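Rolix Bamomier – robot de reparto para aceras y calles residenciales

Ficha del producto, revisión del 1 de marzo de 2019

El Bamomier es un vehículo autónomo pequeño, de uso exterior, pensado para entregar paquetes, comida y medicinas en barrios de tráfico lento. Lo fabrica Rolix y en esta región lo distribuye Parthorpe, que también se encarga de la instalación y del servicio. Se puede comprar o alquilar por meses.

Esta página trata sobre todo del paquete nocturno, porque es lo que más nos preguntan los clientes. La versión de base trabaja solamente con luz de día. Con el paquete nocturno se añaden un faro delantero, una cámara con mayor sensibilidad y el programa de navegación Krishnan, que compara lo que ve la cámara con un mapa hecho antes de la primera entrega.

El faro ilumina el asfalto justo delante del robot. No pretende alumbrar toda la calle como el faro de un coche, y esto hay que decirlo con claridad al comprador. Su función es mostrar baches, bordillos y objetos bajos en la zona donde las ruedas van a pasar. Para lo que está más lejos, el sistema usa también las farolas y las luces de los otros vehículos como puntos de referencia. 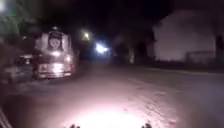 La velocidad máxima de noche es de 7 kilómetros por hora y no puede ser aumentada por el usuario. Cuando otro vehículo circula delante, el Bamomier conserva la distancia y no intenta adelantar. Si una luz muy fuerte viene de frente, la cámara baja su exposición por un momento y el robot reduce la marcha hasta recuperar una lectura estable. En calles con mucho deslumbramiento esto hace el recorrido un poco más lento.

Datos principales

Peso sin carga: 67 kg
Capacidad del compartimento: 159 litros
Autonomía con el faro encendido: 9 horas
Velocidad máxima nocturna: 7 km/h
Cierre: código enviado al teléfono del destinatario
Conexión: red móvil, con tarjeta incluida en el alquiler

Imagen de la cámara

El operador recibe en su pantalla la imagen frontal en tiempo real. De noche esta imagen tiene poca resolución, los contornos salen borrosos y los colores pueden tirar a violeta. Es suficiente para saber en qué calle está el robot y si hay un coche aparcado en el borde, pero no para leer una matrícula ni para reconocer una cara. Algunos clientes esperaban más y por eso preferimos avisar antes de la compra. La grabación se guarda solo si el contrato lo pide.
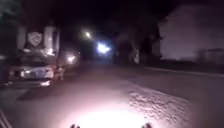

Zulkifli Nasution escribe que el paquete nocturno le ha servido bien en una urbanización con calles anchas, aunque al principio tuvo que repetir el mapa dos veces por unas obras en el bordillo. Añade que el manual en español explica poco sobre este paso y que le gustaría poder hacerlo sin llamar al servicio técnico.

Respuesta de Parthorpe: tiene razón en lo del manual. El capítulo del mapa se está escribiendo de nuevo y la versión corregida se enviará sin coste a todos los clientes en septiembre. Hasta entonces, la repetición del mapa por obras se hace a distancia y no se factura.

Qué incluye el paquete nocturno

Faro delantero con soporte y cable
Cámara de alta sensibilidad – sustituye a la original
Licencia del programa Krishnan para un robot
Primer mapa de la zona, hecho por un técnico
Paño y líquido para limpiar el cristal del faro

No se incluyen el cargador de pared ni el permiso municipal, que debe solicitar el cliente. El montaje sobre un Bamomier ya comprado es posible en nuestro taller. Para pedir precio, indique el número de robots y el tipo de calles donde van a trabajar.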